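Towel day at the Nikine Street kitchen

January 22, 2020

If you walked past the Nikine Street community kitchen this week and wondered why there was a line of people holding grocery bags full of old dish towels, I can fill you in, because I was one of them! The kitchen has started a towel swap, and it's a bigger hit than I think anyone there was expecting.

The idea came out of a pretty dull problem. The kitchen serves lunch for whoever shows up, and it goes through a mountain of towels doing it. For years the laundry went out to Cleltov, the linen service over by the bus garage, and the bill kept creeping up. Last September the kitchen dropped the service, bought a used washer and dryer, and asked the neighborhood to bring in any plain cotton towels that were just sitting in a drawer. They were hoping for 100. They got 530 (I had to ask twice, and then I got to see the tally sheet taped inside the pantry door).

So now there are more towels than the kitchen can use, and that's where the swap comes in. You bring a few, you take a few, and whatever is too thin for dishes goes in the rag bin. No money changes hands. I brought six with roosters on them that I've been trying to get out of my house since I got married, and I'm happy to report that a very nice lady took all six before I'd even gotten my coat off.

The part I really want to talk about is the folding, though. I thought I knew how to fold a towel. I've been folding towels my entire adult life! But the kitchen has a system, and if you sign up for a shift at the folding tables they teach you the system, and there's a bit of good-natured arguing about it. The long way in thirds, then in half, stripe on the outside so whoever is grabbing one can tell what it's for without unfolding the whole stack. Red stripe means hands, blue stripe means dishes. The Figueiredo bakery next door has its own opinions about rolling versus folding and came over to share them, with rolls (the bread kind), so all was forgiven.

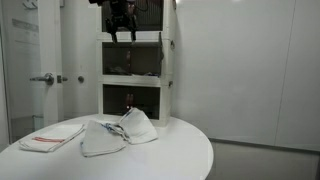
I did two hours and my first few were a mess. The thing is to get the corners matched up before you make the first fold, and to smooth it with the side of your hand as you go, and I kept skipping the smoothing because I was talking. The woman across from me was turning out neat little rectangles and never once looked down. By the end mine would pass if you didn't put them next to hers.

The other news is storage. The old closet off the back hall got damp over the fall and a lot of people are glad to see it go. Clean towels are moving to open shelves, where the air can get at them and the cooks can reach them from the stove side. Trarine, the hardware store on the corner, is giving the kitchen a discount on hooks and shelf liner, and they've said they'll cut the liner to size too if somebody brings in the measurements. Somebody had better write those down this time.

A few practical things if you're thinking of coming by. The swap is open from 8 in the morning until the lunch rush starts, and again after cleanup until the doors close. Please wash what you bring, and go easy on the fabric softener, which makes towels pretty much useless for drying a glass. Terry cloth is fine for the hand stack but the dish people don't want it. Bath towels are a no for now, they eat up the whole dryer. Plain white or off-white with a stripe is what the kitchen likes best, but the swap table will take roosters, lemons, state maps, calendars from 1987, whatever you've got.

They're also looking for people to take a folding shift once a month. You get lunch out of it (lentil soup and cornbread when I was there, and I went back for more cornbread). The sign-up sheet is on the counter by the coffee urn, and the pen is on a string, so you have no excuse.

The next goal is to get the washer onto a proper schedule so that loads aren't going at the same time as the big dishwasher, which trips the breaker. The kitchen needs $600 for an electrician to fix that for good, and there's a coffee can for it next to the sign-up sheet. I put in what I had on me and came home with two blue-striped towels, and they're already better than anything else in my drawer.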